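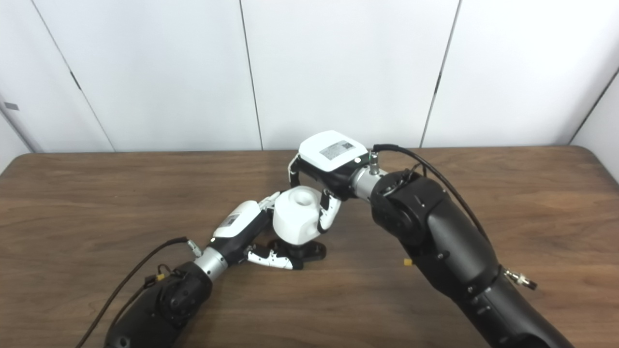 Sosero Parts Catalog
version 2, Thu 6 June

Sosero is a catalog of small molded parts that have come apart from whatever they used to be part of. Mostly black plastic. Mostly the kind of thing that lives in a kitchen drawer for years because it looks important. Each part gets a name, a description, and a folder of measurements, so the next person holding one has something to search besides "black round thing with bumps."

What is in the box

3,837 records covering 312 part types. A record is one physical part, described once, by one person. A type is a group of records we agreed were the same shape, after varying amounts of discussion.

parts.csv: one row per record
types.csv: one row per type, with the preferred name
synonyms.txt: everything people called it before we had a preferred name
arguments.txt: see Naming

The records come from three collections. Grilline is the largest and the tidiest, and its parts arrived in labeled bags. Szekeres came as one crate, and was sorted into smaller crates. Sevov is nearly all knobs. If you don't care about knobs, filter on source before you do anything else and save yourself an afternoon.

How a part is described

Lay it flat, widest face down. Describe the base first, then whatever rises out of it, then the holes. Work from the outline inward. If the part will not lie flat, put "rocks" in the stance column and carry on.

Use the plain word for a feature until you're sure of the fancy one. A rounded bit sticking out of a base plate is a lobe. A raised cylinder is a boss. Teeth are teeth, unless they're wide and few, in which case they are notches, and the border between the two is drawn in types.csv by example. Color is recorded as black, not black, or formerly white. 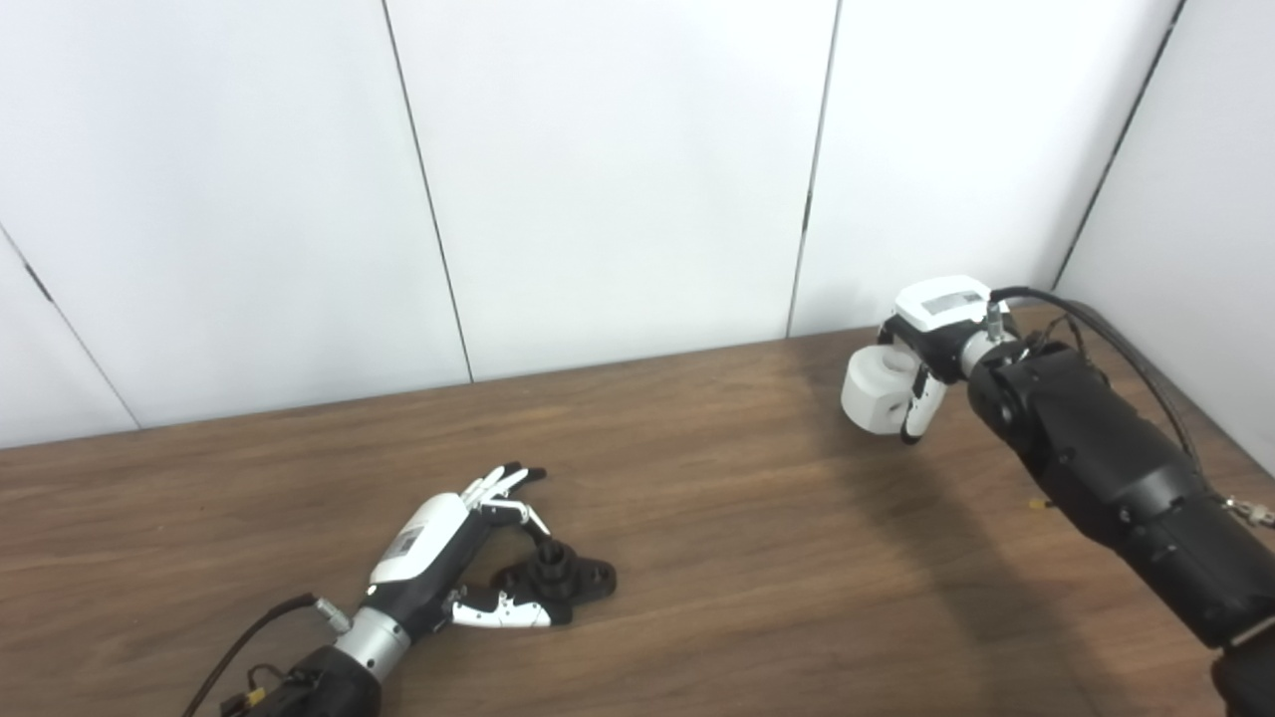 Card text: Cormac Sheehan
Corrections and most of the measuring: Botond Virág

Naming

The lobed-base family has caused more trouble than everything else put together. A low cylinder on a flat, lobed base can reasonably be called a flange, a bracket, a mount, a hub, a socket or a foot, and each of these has been entered with total confidence by somebody. Version 1 let them all stand. The result was a search in which "flange" found half of the flanges and several feet.

In version 2 the preferred name describes shape only, so that part is now "boss on lobed base." It's ugly and it works. Guesses about purpose go in the use_guess column, which is free text and the only part of the file anyone reads for pleasure. The correspondence behind these decisions is kept in arguments.txt, lightly trimmed for tone.

Columns worth knowing

record_id: never reused, even when the part is lost
source: grilline, szekeres or sevov
base: flat, dished, stepped, none
outline: round, lobed, square, other
holes_through: number of holes you can see daylight through
holes_blind: number of holes you can't
boss: yes or no
boss_edge: plain, notched, toothed, chewed
stance: flat or rocks
use_guess: free text, may contain opinions

"Chewed" is a real value. It means tooth marks of the other kind — Szekeres had a dog.

A worked entry

Take a part with a flat base plate, rounded lobes, round through-holes in the base, and a raised cylindrical boss with a notched, toothed edge. Base is flat, outline is lobed, boss is yes. For boss_edge, pick toothed; where both words fit, the finer one wins. Count the through-holes with the part in your hand, turned over at least once, since the boss is very good at standing in front of them. The use_guess for something like this tends to say "mounting bracket?" and the question mark should be left in. 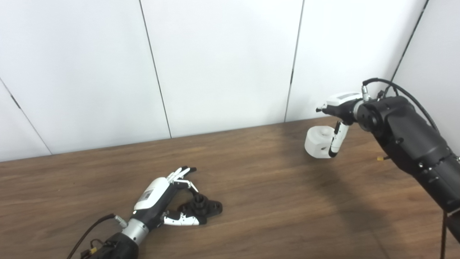 Known problems

Nine types have no preferred name at all. They sit at the bottom of types.csv under "pending," where they have been since September.

Szekeres measurements taken before the new calipers are rounded to the nearest whole millimeter. Some of the Sevov knobs were entered twice, front and back, as different knobs. Botond has a list and is working through it.

Mirror-image parts share a type. We know.

Using and citing

Free to use, share and correct. Cite as Sosero Parts Catalog, version 2. Send corrections with the record_id and one reason. If you have found out what a part is for, please say how you know.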